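**Odville Public Library** · Thread

**1/13**
Borrowing rules at Odville Public Library change at the start of March. The posts below set out what is different for members, what stays the same and where to ask questions. Please read to the end before calling the desk.

**2/13**
Overdue fines are abolished for all membership categories. Any fine recorded before the change will be cleared from your account without an application. Charges for lost or badly damaged items remain in place.

**3/13**
The standard loan period for books and audiobooks is now 28 days. Magazines and DVDs stay at seven. Each item may be renewed up to 6 times, provided no other member has placed a hold on it.

**4/13**
The borrowing limit rises to 60 items per card. Organizations holding a group card, including daycares and seniors' residences, should write to Fongchan Nilsuwan in Member Services if they need a higher limit.

**5/13**
An item that has not come back after 366 days will be treated as lost and removed from the catalogue. Members who find such an item later are still welcome to return it, and the replacement charge will be refunded in full if the item can go back on the shelf.

**6/13**
Holds: pickup notices will now be sent by text message or email. Printed notices by mail continue only for members of the Home Delivery service. Check that the phone number on your account is current. The pickup window is five open days at the Main Branch and at Hlongwane Branch.

**7/13**
Children's cards no longer require a parent or guardian to attend in person. A signed form is sufficient. Forms are available at both branches and from school offices in the Odville area.

**8/13**
Interlibrary loan requests are handled by Wiroj Jaidee. Due dates on these items are set by the lending library and cannot be extended by our staff. Please return them inside, at the desk, and do not use the outdoor book drop.

**9/13**
The Lending Shelf, our collection of household items, is open to all adult members. Items are loaned for seven days, one renewal. Current categories:

- Kitchen and preserving equipment
- Sewing and mending kits
- Cleaning sets, with basket and cloths
- Garden hand tools
- Board games and puzzles

Cloths should be laundered according to the care label before they come back. Leave out fabric softener. Fold or bunch them into the basket, as you like.

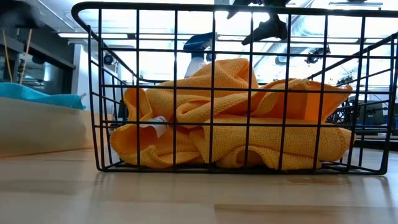
**10/13**
Reading Room and study tables. Bookings for the four study rooms move to the online calendar. A booking is for two hours and may be extended at the desk if the room is free. Covered drinks are permitted in all rooms except Local History, where Brunello Martinelli and his colleagues continue to supervise the use of maps and original documents.

**11/13**
Accessibility. Large-print and DAISY titles are exempt from the renewal limit. Members who have difficulty using the self-checkout may ask for assisted checkout at any time, and do not need to give a reason.

**12/13**
Public information sessions will be held at the Main Branch on Friday at 10:30 a.m. and again at 6:30 p.m. Unathi Ngubane, Head of Public Services, will present the changes and take questions. The evening session will be repeated in Thai by Nattawut Rungrueang if there is demand. Please register your interest at the desk.

**13/13**
The complete borrowing policy is posted beside the entrance of each branch in English and French. Paper copies are free of charge. Written comments may be left in the box at the Main Branch or handed to any member of staff, and will receive a reply within ten working days.

**Added to thread**
Several members have asked whether the change applies to items already on loan. It does. Due dates on standard loans will be moved forward automatically, and your account will show the new date by noon on the first day of the month. Receipts printed before then will still show the old one.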